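About Us

Hi, and welcome to Nestthorpe! I'm the one who answers the phone, packs the boxes and writes this page, so if something on it is spelled wrong you know who to call.

I started out fixing up old cookware in my garage in Jostley, mostly pots from yard sales that had lost a handle or a lid along the way. Friends began dropping off theirs, then friends of friends, and by the second winter there was no room left for the car. We moved into the old Ó Briain hardware store on the corner 13 years ago and we're still there (same creaky floor, new roof, thank goodness).

These days there are 4 of us. We re-tin copper, flatten warped skillets, replace knobs and handles, and match orphan pots with lids that fit. The lid wall is what people come in to see. We have 2888 of them on hooks, sorted by width, and yes, you're welcome to bring your pot in and try a few on. Please do! Measure across the inside of the rim if you're ordering by mail -- the outside number will get you a lid that slides right off.

We also sell one line of new pans, Corideck, which we like because every part unscrews. When a handle goes, you buy a handle.

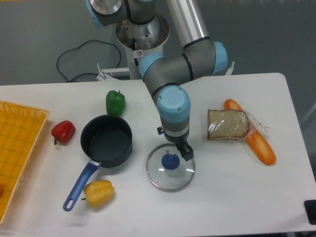 Glass lid with a metal rim and a dark blue knob.

Repairs usually take two weeks, longer before Thanksgiving when everybody remembers the roasting pan at once. I'll call you with a price before we touch anything. We don't do nonstick recoating, and I can't fix cracked glass, sorry.

Our summer open house is Sat 6 August, with lemonade out front and free knife sharpening until I get tired. Parking is behind the store -- go in by the alley, the front spots belong to the bakery.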